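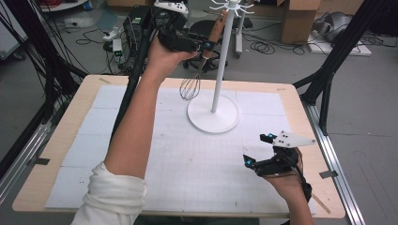
Why Doesn't a Hanging Stand Fall Over?

The Trudley Page for Curious Kids - Kitchen Science

Have you ever looked at a kitchen stand with spoons and whisks dangling from its hooks and wondered how it stays up? It's so thin! It's so tall! All the heavy stuff is at the top, and the bit in the middle is just a skinny pole. You'd think one little bump would send everything crashing down.

But it doesn't (well, mostly it doesn't). Let's find out why, and then you can build one of your own.

Start with the whisk

A whisk is a great thing to hang up, and a terrible thing to keep in a drawer. If you have ever tried to pull one out from under a pile of spoons, you already know this! The wires catch on everything.

Why all those wires? Each one is bent into a loop, and both ends of the loop go into the handle. When you whip cream or eggs, every wire cuts through the liquid and drags a little air in behind it. One wire would take forever. Lots of wires working together make lots of tiny bubbles, and bubbles are what turn runny cream into fluffy cream.

The handle has its own job. Wood is popular because it doesn't carry heat very well, so it stays comfortable to hold even if the wires are in a warm pan. Wooden handles do like to dry out properly after washing, though. If they sit in a puddle they can swell up and crack. Hanging a whisk lets the air get all the way around it.

Now for the stand

A hanging stand has three parts: the base, the pole and the hooks. Some people call it a tree, and it does look like one! The pole is the trunk and the hooks are the branches. You can get stands just like it for mugs, for jewelry and even for keys.

The hooks spread out in a circle from the top of the pole. Spreading them out means the whisk doesn't bang into the ladle, and the ladle doesn't bang into the spatula. It also means you can put things on opposite sides, and that turns out to be very important.

Let's talk about the base.
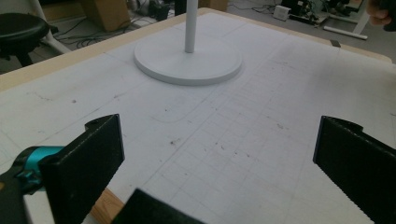

The round, flat base of the stand, with the pole rising from the middle.

See how wide the base is next to the pole? That wide circle is the secret.

Everything in the world has a center of gravity. It's the balance point, the spot where all the weight seems to be gathered together. Try laying a ruler across one finger. When it stops tipping, your finger is right under its center of gravity.

A stand stays up as long as its center of gravity is somewhere over its base. Push the stand a tiny bit and it rocks, but then it settles back down again. Push it so far that the center of gravity goes past the edge of the base and - whoops - over it goes! The wider the base, the farther you'd have to tip it.

You can feel this with your own body. Stand with your feet tight together and lean sideways. Wobbly! Now put your feet wide apart and lean again. Much better, right? You just made yourself a bigger base.

Weight matters too. A heavy base pulls the center of gravity down low, and low things are hard to tip. That's why floor lamps and coat racks often have something really heavy at the bottom.

Why round?

A square base would work, but it wouldn't work the same in every direction. The corners of a square are farther from the middle than the sides are, so the stand would be easier to tip toward a side than toward a corner. A circle is the same distance from the middle all the way around. You can hang a whisk on any hook you like and the base will be just as helpful.

Build your own Langat Tree

We named ours after Langat Street, where our kitchen is. Yours can have any name you want!

You will need:
A paper plate
A cardboard tube from a roll of paper towels
4 pipe cleaners
Modeling clay
Tape
Some light things to hang, such as plastic spoons with holes in the handles

Press a thick ring of clay onto the middle of the plate and push the tube down into it until it stands up straight. Ask a grown-up to poke holes near the top of the tube. Thread the pipe cleaners through and bend the ends up into hooks. Add tape anywhere that feels floppy.

Now hang one spoon on one side. Does the tree lean? Hang another spoon on the opposite side and watch what happens. Then try putting both spoons on the same side. Keep adding until it tips, and draw a picture of how it looked right before the crash.

Ready for a harder one? Trim the plate so it's only a little wider than the tube and do the whole thing again. How many spoons can it hold now?

Words to know

Base: the bottom part that something stands on.
Center of gravity: the balance point of an object.
Stable: hard to tip over.

Something to try at dinner time

Look around your kitchen for things that are tall and thin. A paper towel holder? A pepper mill? A bottle of oil? Check the bottom of each one and guess which would be the hardest to tip. (Guess only, please, especially with the oil!)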